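Notas para a palestra "Cuidar da mesa de madeira sem medo"
Versão para ler em voz baixa antes de entrar. Duração pedida: 80 minutos com a pausa incluída.

Abertura

Boa tarde a todos e obrigado por virem. Peço desde já desculpa pelo meu português, que aprendi já adulto, e que às vezes coloca as palavras numa ordem estrangeira. Se alguma coisa não ficar clara, levantem a mão e eu digo outra vez, mais devagar.

Vou falar de acabamentos para mesas de uso diário: óleo, cera e verniz. Não vou falar de antiguidades nem de restauro de peças com valor, para isso existem pessoas com outra formação. O meu assunto é a mesa onde se come, onde as crianças fazem os trabalhos da escola e onde alguém pousa sempre um copo molhado.

(Perguntar quem tem em casa uma mesa de madeira. Depois perguntar quem sabe que acabamento ela tem. Esperar. Não comentar a diferença entre as mãos.)

Trabalhei muitos anos na oficina Zandier, onde fazíamos sobretudo mesas e bancadas. Quando uma mesa voltava à oficina, o cliente dizia quase sempre "a madeira estragou-se". Na maior parte dos casos a madeira estava bem. O que estava gasto era a camada por cima, e isso arranja-se com paciência e pouco dinheiro.

Primeira parte: saber o que temos

Antes de comprar qualquer produto é preciso saber que acabamento está na mesa. Eu faço a prova da gota. Escolhe-se um canto escondido, deita-se uma gota de água e esperam-se 5 minutos. Se a gota fica redonda e alta, temos provavelmente verniz, ou uma cera ainda nova. Se a gota se espalha e a madeira escurece, temos óleo já cansado, ou madeira nua.

A segunda prova é a da unha. Passa-se a unha com pouca força na parte de baixo do tampo, perto da borda. A cera deixa um risco mole e um pouco de matéria na unha. O verniz não deixa nada.

A terceira prova é com álcool, num algodão, também num sítio escondido. A goma-laca amolece e fica pegajosa. Os vernizes modernos quase não reagem. Atenção: o álcool pode deixar marca, por isso eu faço esta prova só quando as outras duas não responderam.

(Passar as três tábuas de amostra pela sala. Pedir que voltem antes da pausa – em Nonudstead perdi uma e ainda sinto a falta dela.)

Também é preciso dizer que muitos tampos modernos não são madeira maciça. Podem ser uma folha fina colada sobre outro material, ou até um desenho impresso. Olha-se o topo da borda: se os veios de cima continuam para o lado de maneira natural, é bom sinal. Se há uma fita colada, é preciso cuidado com a lixa, porque uma folha fina desaparece em poucos segundos e não há maneira de a trazer de volta. Já me aconteceu, numa mesa que não era minha.

Segunda parte: o óleo

O óleo entra na madeira e endurece lá dentro. Dá um aspecto natural, a mão sente a madeira e repara-se por zonas. Em troca, pede manutenção. Uma mesa de cozinha com óleo quer uma camada nova uma ou duas vezes por ano. Eu costumo fazer a minha em setembro, quando ainda se pode trabalhar com as janelas abertas.

Como se aplica: lixar com grão fino, sempre na direcção do veio. Limpar o pó muito bem. Deitar pouco óleo e espalhar com um pano de algodão. Esperar o tempo que diz a lata. Depois retirar todo o excesso com um pano seco, e esta é a parte que as pessoas saltam. O óleo que fica em cima seca mal, fica colante e apanha pó durante semanas.

(Dizer com voz séria, olhando para a sala.) Os panos com óleo podem pegar fogo sozinhos. Não se deixam amarrotados num balde nem no caixote do lixo. Abrem-se, estendem-se ao ar livre até ficarem rijos, ou metem-se em água dentro de uma lata fechada. Na Zandier tínhamos uma lata de metal só para isto e a regra era para toda a gente, também para o patrão.

Na primeira vez, um tampo novo bebe muito mais do que se imagina. Dou duas camadas, e uma terceira se vejo zonas baças quando a segunda está seca. Entre as camadas deixo passar uma noite.

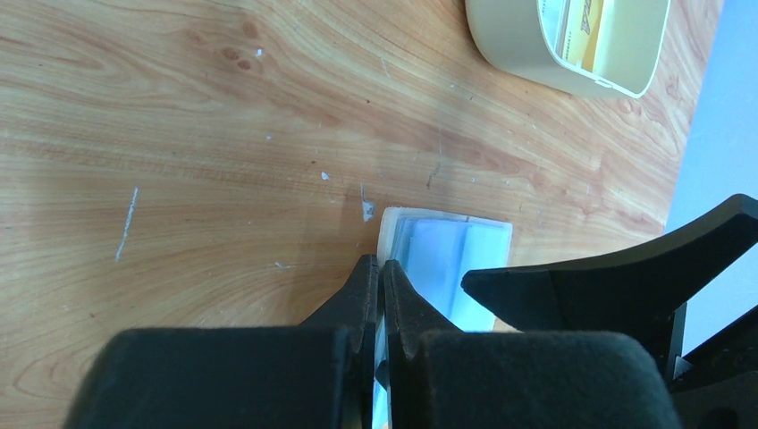 É preciso lixar a mesa toda quando só uma zona está baça?
Depende do acabamento: com óleo basta lixar levemente a zona gasta, dar óleo e esbater para os lados, mas com verniz convém tratar a superfície inteira, para não ficar uma fronteira visível.

Acrescentar, se houver tempo: na reparação por zonas, a parte nova fica quase sempre um pouco mais escura nos primeiros dias. Depois acalma. Não se deve corrigir logo com mais lixa.

Terceira parte: a cera

A cera é a mais agradável de aplicar e a que protege menos. Cheira bem, dá um brilho macio e faz-se numa tarde. Mas um copo quente deixa marca, e a água parada também. Eu gosto dela em cadeiras, armários, molduras e no interior das gavetas. Em mesa de comer não a ponho sozinha, só por cima de um óleo já bem endurecido.

O erro mais comum é pôr demasiada. Uma quantidade do tamanho de uma avelã chega para uma superfície grande. Espera-se que fique baça e depois puxa-se o lustro com pano limpo ou escova. Se o pano prende, há cera a mais.

Outra coisa: depois da cera quase nada adere. Quem um dia quiser passar para verniz tem de tirar a cera toda, com solvente próprio e muitos panos, com a janela aberta. É um trabalho aborrecido. Por isso peço sempre que pensem antes no que querem ter daqui a alguns anos.

(Pausa. Água, café. Verificar se as tábuas voltaram.)

Quarta parte: o verniz

O verniz faz uma película por cima da madeira. É o que resiste melhor à água e às crianças. O defeito é que, quando se parte ou descola, a reparação é mais difícil e vê-se mais.

Para interior eu prefiro hoje os vernizes à base de água. Cheiram pouco, secam depressa e não amarelecem tanto. A primeira camada levanta a fibra e a superfície fica áspera, o que assusta quem faz isto pela primeira vez. É normal. Deixa-se secar, passa-se uma lixa muito fina com a mão leve, limpa-se, e a segunda camada já fica lisa.

O pincel deve ser bom. Neste ponto sou teimoso. Um pincel barato larga pêlos e cada pêlo fica lá para sempre, e depois uma pessoa passa o jantar a olhar para ele. Trabalha-se com luz de lado, para ver as falhas, e não se volta atrás numa zona que já começou a secar.

Sobre o brilho: mate, acetinado ou brilhante é uma questão de gosto, mas o brilhante mostra todos os riscos. Na escola Lambert, onde dei um curso para principiantes, quase todos escolheram brilhante no primeiro exercício e acetinado no segundo.

Quinta parte: a limpeza de todos os dias

Pano húmido, bem torcido, e depois pano seco. Se há gordura, uma gota de sabão neutro na água. Não uso produtos com silicone, porque enchem os poros e criam problemas no dia em que se quer dar um acabamento novo. Também não uso vinagre, embora saiba que muitas avós o recomendam. A minha também recomendava.

Para marcas brancas de copo: muitas vezes é humidade presa no acabamento. Primeiro esperar um dia ou dois. Se não sai, um pano seco por cima e o ferro morno, sem vapor, poucos segundos de cada vez, levantando para ver. Começar com menos calor do que parece necessário. Em folha colada não faço isto.

Para marcas pretas: quase sempre é água que chegou à madeira, muitas vezes com ferro pelo meio, por exemplo o fundo de um vaso. Essas são fundas. Pode-se tentar ácido oxálico, com luvas e óculos, lendo bem a embalagem. Quem não se sente seguro deve levar a mesa a uma oficina.

Para riscos pequenos em óleo: lixa fina na direcção do veio e mais óleo. Em verniz, um lápis de cera da cor certa disfarça bastante.

(Se perguntarem pela mesa grande da biblioteca de Skolitz: sim, foi acabada a óleo, são 208 centímetros de tampo, e a manutenção é feita por eles. Não entrar em preços.)

Fecho

Resumir numa frase só: saber que acabamento se tem, pôr pouco produto, tirar o excesso, dar tempo. O tempo é a parte mais difícil, eu sei, porque a família quer a mesa de volta para o jantar. Uma mesa acabada de olear pode parecer seca no dia seguinte e ainda levar semanas até endurecer de verdade. Nesse período usem bases para os copos e não deixem toalhas de plástico em cima.

Convidar para virem à frente experimentar a prova da gota nas amostras. Tenho panos para todos. Lembrar que os panos com óleo ficam comigo.

Perguntas. Se ninguém começar, contar a história da mesa lixada até ao contraplacado – versão curta.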